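그리퍼 비교 얘기 좀 풀어봄. 길어질 것 같아서 타래로.

발단은 Zeten 핑거. 소개 자료에 "얇고 불규칙한 물체도 안정적으로 파지"라고 적혀 있었고, 나는 그런 문장을 보면 일단 안 믿는다. 불규칙한 물체라면서 영상에는 늘 육면체 블록이랑 음료 캔이 나온다. 캔이 어디가 불규칙한데.

그래서 우리 쪽 과제 중에 제일 짜증 나는 걸로 붙여 보기로 했다. 조화 옮기기. 과제 이름은 Cornisness. 이름은 Kha Cù가 지었고 뜻은 물어봐도 안 알려준다.

조화가 왜 짜증 나냐면, 줄기 하나를 잡았다고 생각했는데 세 개가 물려 있고, 꽃송이 쪽을 잡으면 꽃잎이 핑거를 가려서 손목 카메라에 파란색밖에 안 보인다. 힘을 주면 줄기가 돌아가고 힘을 빼면 빠진다. 캔 따위랑은 다른 동네임.

비교 대상은 둘. 원래 쓰던 Parkedano 평행 핑거랑 새로 온 Zeten. 둘 다 같은 모델 팔에 달고, 원격조작으로 먼저 돌리고, 그다음에 같은 데이터로 학습한 정책으로 돌렸다. 제어기는 Đinh 보드 그대로. 제어기까지 바꾸면 뭘 비교하는 건지 모르게 된다. (이걸 한꺼번에 다 바꿔 놓고 "성능 향상"이라고 쓰는 글이 너무 많다.)
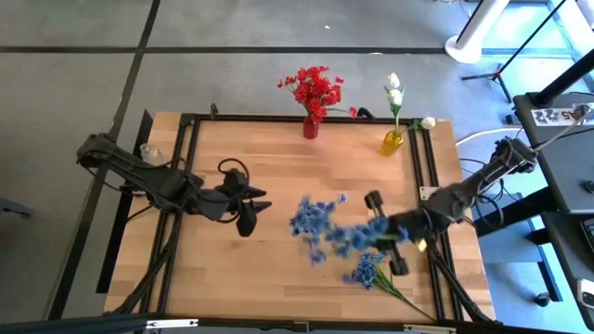 원격조작 결과부터. 솔직히 차이 거의 없음. 사람이 조종하면 핑거가 좀 나빠도 사람이 알아서 메꾼다. 각도 틀고, 한 번 더 밀어 넣고, 안 되면 송이 밑으로 들어가고. Chenxi Zeng은 둘 중 뭘 줘도 비슷하게 해낸다. 이걸로 그리퍼 순위를 매기면 그건 조종자 순위다.

차이는 정책으로 돌릴 때 났다. 조건마다 64회씩, 꽃다발 놓는 방향은 미리 뽑아 둔 순서대로. Parkedano는 실패하면 대체로 처음부터 못 집는다. Zeten은 집기는 잘 집는데 들어 올리는 중에 줄기가 미끄러져서 돈다. 성공률 숫자만 보면 Zeten이 11회 더 성공했다.

근데 여기서 "성공"이 뭐냐는 문제가 생긴다. 우리 기준은 꽃병 입구 위까지 들고 가면 성공이었다. 꽂는 건 안 셌다. 돌아간 줄기로는 못 꽂는 경우가 많은데 표에는 성공으로 들어가 있음. 기준을 내가 썼으니 누굴 탓할 수도 없고.

그래서 영상을 다시 보면서 "꽂을 수 있는 자세였는가"로 고쳐 채점했더니 11회 차이가 거의 사라졌다. 채점은 나랑 Chenxi가 따로 했고 서로 안 맞는 것도 꽤 있었다. 애매한 건 전부 실패 처리.

양팔로 하면 되지 않냐는 답글이 벌써 보이는데, 해봤다. 한쪽이 다발을 잡고 다른 쪽이 줄기를 정리하는 식으로. 원격조작으로는 된다. 정책으로는 정리하러 온 팔이 근처에서 손을 벌린 채 망설이는 시간이 너무 길다. 이건 그리퍼 문제라기보다 데이터 문제 같은데 확신은 없음.

데이터 얘기가 나왔으니까. 지금 학습에 쓴 시연이 182개다. Kha는 적다고 하고, 나는 적은 것보다 치우친 게 문제라고 본다. 꽃송이가 오른쪽 아래로 퍼지게 놓은 시연이 너무 많다. 그렇게 놓으면 조종하기 편해서 다들 그렇게 놓은 것. 2,000개를 모아도 다들 편한 대로 놓으면 똑같은 게 늘어날 뿐이다.

카메라도 한마디. 손목 카메라를 좀 더 뒤로 빼 봤는데 핑거 끝은 잘 보이는 대신 케이블이 자꾸 화면에 들어온다. 케이블을 손목 위로 둥글게 넘겨 두면 덜한데, 팔을 접을 때 어디 걸릴까 봐 계속 신경 쓰인다. 위치 바꾼 뒤로는 아직 제대로 비교 못 했으니 위 숫자는 전부 원래 위치 기준.

내구성. Zeten 핑거 패드는 벌써 안쪽 모서리가 닳기 시작했다. 조화 줄기 속에 철사가 들어 있어서 그런 듯. 우리가 곱게 쓰지는 않았다는 건 인정. 그래도 "불규칙한 물체"에 조화 정도는 들어가야 하는 거 아닌가. 교체 패드 가격은 문의해 둔 상태고 답이 없다.

Parkedano는 패드는 멀쩡한데 완전히 닫았을 때 끝이 살짝 어긋난다. 블록 잡을 땐 티가 안 나고 줄기 하나만 잡을 때 티가 난다. 심을 끼워서 맞춰 봤더니 하루는 괜찮다가 다시 틀어졌다. 체결부를 다시 봐야 한다.

지금 시점에서 뭘 살 거냐고 물으면, 안 산다. 있는 Parkedano 고쳐서 쓰고 시연부터 다시 모을 생각. 대여 중인 Zeten은 기간 끝까지 돌려 보고. 내 생각이 바뀌려면 꽂는 것까지 포함한 기준으로 차이가 나야 하는데 아직은 못 봤다.

다음에 할 것: 채점 기준에 꽂기 포함, 꽃다발 방향 골고루, 패드에 얇은 실리콘 테이프 붙인 조건 추가. 테이프는 Kha 아이디어인데 나는 줄기에 들러붙어서 놓을 때 문제 생긴다에 건다.

원본 채점표 달라는 분들 있던데 나랑 Chenxi랑 안 맞은 항목 정리되면 이 타래 밑에 붙이겠음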